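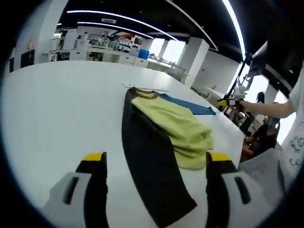
About Wetbridge Folding School

We teach people to fold clothes. That's the whole school! Shirts mostly, then sweaters, pants, sheets (yes, fitted ones), baby clothes, and whatever else you carry in with you. Our room is on the second floor at 77 Ternell Street, up the stairs beside the shoe repair shop, and the door is usually propped open because the steam from the irons makes it warm in there by mid-morning.

Tuncay Karaca started the school after 14 years of running the back room of a dry cleaner's. Customers kept asking him how he got their shirts so flat, and he kept showing them at the counter while the line got longer behind them. Eventually he rented a room, bought the biggest tables he could get up the stairs, and put a card in the window. The first class was four people and a dog. Tuncay still teaches most of the beginner sessions himself and he still gets excited about a good collar.

What we do in class

Everybody starts with a T-shirt. It sounds easy and for a plain one it nearly is, but we like to bring out the difficult shirts early – the color-block ones with panels sewn together, where each panel has its own seam and the seams pull in different directions. Solid shirts forgive you. With a shirt in four colors you can see right away if your fold is crooked, so it makes a wonderful teacher. Start at the neckline, get the shoulders level, smooth down the length of the body with the flat of your hand, and only then think about the sleeves. Most people go for the sleeves first. We all did!

After T-shirts come button-downs and knits, and by the third session you'll be doing the standing fold, where the shirt is tucked into a small firm packet that can be filed upright in a drawer. People get very fond of the standing fold. One of our regulars redid every drawer in her house over a long weekend and then started on her sister's.

The last session is bring-your-own. Bring the thing that has been sitting on the chair. We've had choir robes, a parachute, hockey jerseys, a wedding tablecloth, and once a full set of theater curtains that took the entire class and both tables.

Our room

The tables matter more than anything else we own. They're wide and smooth and pale, so fabric slides when you want it to and you can read the edge of whatever you're working on. You stand to fold here, and you get plenty of elbow room. We have a shelf of practice clothes for anyone who comes empty-handed – 416 pieces at the last stocktake, nearly all donated, washed, and sorted by how annoying they are. The top shelf is the annoying one. Hangers live on the rail by the window. Please put them back there, they wander.

There's also tea. The kettle is slow.

Joining a class

Classes run for four sessions and the next group starts on 21st January. We keep it to 15 people so that everyone has a proper stretch of table. You don't need any experience, and you don't need to be tidy at home (Tuncay's car is proof of that). Kids are welcome from age eight with a grown-up, and they tend to be faster than the grown-ups by the end of the first hour.

Spring classes open for sign-up in April, including the packing class, where we fill one small suitcase for a week away and then see who can close theirs without sitting on it.

Our friends at Usau, the secondhand shop downstairs, take in clothes that students decide they're done with, and Tô across the street gives our students a free dumpling with lunch if you show your class card. Come by, say hello, and bring a shirt.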